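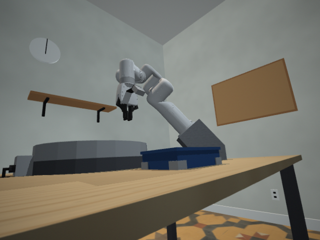 Image credit: Draveo / Mostyn

Interior Wood Finishes: Frequently Asked Questions

Which finish should I use on a table?

For a table that sees daily meals, use a film-forming finish such as polyurethane or conversion varnish. Penetrating oils are easier to repair but give less protection against standing water and alcohol. Karance Hardwax is an oil and wax blend; it sits between the two.

How many coats are needed?

Water-based polyurethane: four coats on a top, three on legs and aprons. Oil-based polyurethane: three coats throughout. Karance Hardwax: 2 coats. A third coat of hardwax will not bond well and may stay tacky.

What grit should I stop at?

Stop at 150 or 180 under polyurethane, and 150 under hardwax. Sanding finer closes the surface and reduces how much oil the wood takes up. End grain can go one grit higher so that it does not turn darker than the face.

Can I apply a water-based finish over an oil-based stain?

Yes, once the stain is fully dry. Wipe a hidden area with a white cloth dampened with mineral spirits. If color transfers, wait another day and test again.

What temperature and humidity are acceptable?

See the product label for limits. Cold slows the cure of all the products we stock. High humidity slows water-based finishes the most. If the shop is unheated in December, bring the piece indoors the night before and let the wood reach room temperature. The can should be at the same temperature as the wood.

Why does my finish have bubbles?

Usual causes are shaking the can, wiping the brush on the rim, or working in direct sun. Stir with a flat stick. Let the coat dry, sand it level with 320, and recoat.

Why are there white rings on the surface?

A white ring is moisture held in or just under the finish. It often fades without treatment over several days. A black ring is a stain in the wood itself and requires stripping. Oxalic acid will lighten it after the finish is off.

How soon can I use the table?

Light use after three days for water-based products. Karance Hardwax needs 11 days before it is exposed to water, and 15 before a cloth or mat is left on it.

How do I dispose of oily rags?

Rags wet with drying oil can heat up and catch fire. Lay them flat outdoors in a single layer until stiff, or store them under water in a sealed metal container. Follow local rules for final disposal.

Do you ship samples?

Samples ship from the Skerner warehouse in sets of 12. Solvent-based products go by ground only.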